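Netau Breakup Letters - read me first

Version 2, last changed September 30, 2026
Kept by Colleen Nguyen and Aled Price

What's in the folder

716 messages in which one person ends things with another. Texts, emails, a few typed-up letters. Each row has the message, how long the couple said they were together, who sent it, and a column called "kindness", which we'll get to. Names, suburbs and workplaces have been swapped out by hand.

Where they came from

People sent them in through a form on the Netau advice page. That should worry you straight away. A person who hands over a breakup text usually wants a stranger to agree that it was awful. We got 522 from the one who was dumped and the rest from the one who did the dumping, and the second lot are a good deal more polite. Maybe dumpers are polite. Maybe they picked their nicest work, or tidied it up before hitting send. We can't tell, and you can't either.

The kindness column

Scores run from zero to ten. Maëlle Cormier and Nazar Tymoshchuk each read every message and we kept the average. They disagreed most on anything containing "you deserve better". Maëlle marks it down every time as a dodge. Nazar thinks it can be sincere. I'm with Maëlle, but the average stands.

Please don't treat the score as a measurement. It's two people's taste with a decimal point on it.

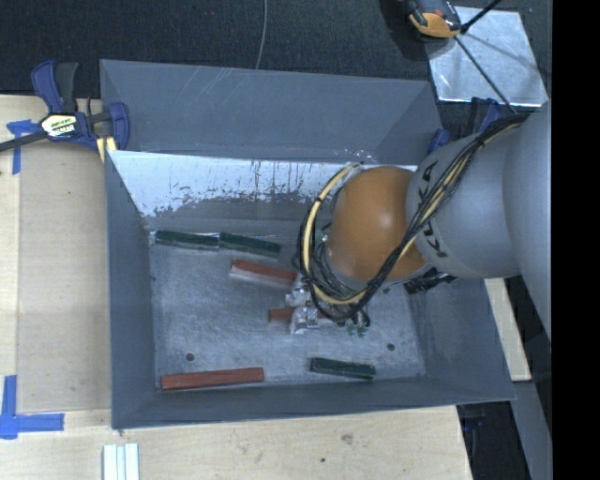
Orange-jointed robot arm over a grey metal bin.

What people have tried to claim with it

Ulla Laaksonen used version 1 to argue that short messages hurt more. They do score lower. But short messages also came mostly from couples who'd been together a few weeks, and a four-line text after three dates is a different animal from a four-line text after a marriage. She has since added a note saying so, to her credit.

A dating coach has asked us whether the set proves you should always do it in person. It contains no in-person breakups at all, so no.

Known problems

- Long messages were chopped at 2000 characters by the old form. The rambling ones lose their endings, often the part with the apology.
- "Time together" is whatever the sender typed. Some couples clearly had different start dates in mind.
- Sarcasm was scored at face value in version 1. Most of that has been fixed.
- Almost everything is in English.

Using it

Fine for teaching, writing workshops and arguing with your friends. Don't try to work out who anybody is. If you recognise your own message and want it gone, write to Colleen with the first line and she'll remove the row.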